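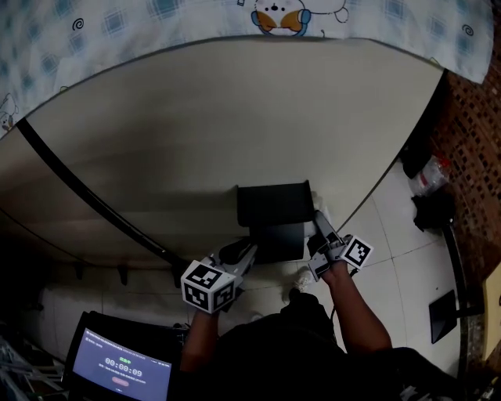 Doaa Berrada wrote in to ask if the cloth can live on the table full time, or if it slides off every time somebody leans across to reach something. Fair question! It can live there, and mostly it does at our place, but how you hang it matters a lot, so I've put that in further down along with the rest of the things people keep asking me.

The page covers the Dredcombe work table and the Paulauskas printed cloth, which we sell separately or as a set. I know a table is a table. But I've spent more hours with this one than with most of my relatives, and I have opinions.

The top is light gray, with a dark rounded edge. The gray is the color I would pick again. We had a bright white table before it (a Clarnitz, a good solid thing, no complaints about the build) and I could never look at it for long on a sunny morning. Light gray is easier on the eyes, and pencil marks still show up well enough that you find them before somebody's sleeve does. The dark edge is handy too, mostly because I stop walking into the table when I can see where it ends.

Now the cloth. It's pale blue and white, with little checked squares and dark spiral doodles, and cartoon characters here and there. There's a white one with a small dark face that everybody asks about. I have no idea who he is. The print is called "Paulauskas" on the order sheet and the characters don't come with names, so people make up their own. It's a cheerful print and I like that it isn't too loud.

Algirdas Sepp ordered the set in May for a shared hobby room and told me he'd thought the print was for kids until it arrived, and now his own group won't let him swap it for the plain one. I hear a version of that a lot, so if you're hesitating over the pattern, maybe look at it in daylight first. It's much softer than you'd guess from the word "cartoon."
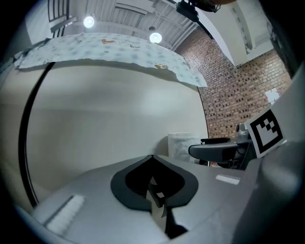
**Ott Rozīte**
*Tables and Cloths, Troruvora*
2023-11-05

Okay, so, brick. A lot of you have brick walls and want to know what looks right against them, and I'm glad you asked, because ours is red-brown brick and I fussed over it for ages. Dark furniture disappeared into it. The pale stuff is what works, and the blue-gray in the cloth keeps the whole corner from feeling like the inside of an oven. If your brick is more yellow I'd ask for a swatch before you buy. We send them out free, just put your address in the order note.

About the edge of the cloth: it gets wavy where it hangs, and it can fray a little. I would much sooner tell you now than have you find out and be annoyed with me. It doesn't bother me on a work cloth. If it would bother you, get the hemmed version, which costs a bit more and hangs straighter. You can also run a line of stitching along it yourself. Trim the stray threads with scissors and please don't pull them, I've pulled them, it was a mistake.

### What's in the set

- One Dredcombe table, light gray top, dark edge
- 2 Paulauskas cloths, so you have one to use and one to wash
- 8 cloth clips, the flat kind
- A hex key for the legs
- The instruction sheet, now with drawings you can follow

### Putting the cloth on

Lay it loose first and let it find its own level. Then push it back so most of the hang is on the side away from you, which keeps it off your knees and out from under whatever you're working on. Smooth it from the middle toward the outside with the flat of your hand. Clip it last. If you clip first you'll be chasing one big wrinkle all afternoon.

I like to leave part of the top bare and use the cloth as a soft landing spot for finished pieces and odds and ends. Ridwan Latuheru does it the other way and covers everything, then folds the cloth back when there's glue around. Both are fine! Glue on the bare top comes off with a plastic scraper once it's set. Glue on the cloth is there for good.

For Doaa's sliding problem: it slides when the hang is much longer on one side and nothing is holding it. Two clips at the back fix that. If you don't want clips, an old rubber shelf liner underneath does nearly as well, though it makes a ridge you'll notice when you're writing.

### Cleaning

Wipe the top with a damp rag and a drop of dish soap. No scouring powder, please. It dulls the surface in patches and then you have a table with a map on it. Dry the edge as well as the top, people forget the edge.

The cloth goes in the machine on cool with similar colors. Take it out promptly and hang it, don't tumble it. It does come out creased, and I iron mine on low from the back when company's coming and leave it alone the rest of the time. Expect the first wash to shrink it very slightly.

Paper towels or plain tissue are fine for quick spills on the top. Blot the cloth, don't rub it, especially with anything that has color in it. Coffee has come out every time for me with cold water and patience. Beet juice did not. 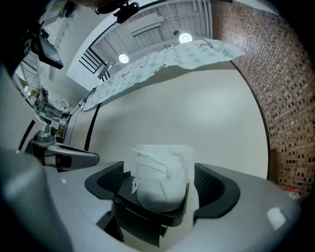
### Delivery and returns

The table ships flat with the legs off, in a box that's wide more than heavy. One person can build it, but turning it upright is a job for two, and I'd clear the floor before you start. Cloths ordered on their own go by regular mail and fit through most mail slots.

You can send back a table as long as the legs haven't been drilled or altered. Cloths can come back unwashed. If you just don't like the print, write to me anyway and I'll see if we can swap it for plain.

### Spare parts

Legs, clips and edge strip are all sold separately. Aušra Lukoševičius handles those orders, so put her name in the subject line and she'll find it faster. Have a look at the underside of your table first and send her the letter stamped next to the leg socket, A or B. The sockets changed when we moved to the new box and the old legs won't fit the new ones.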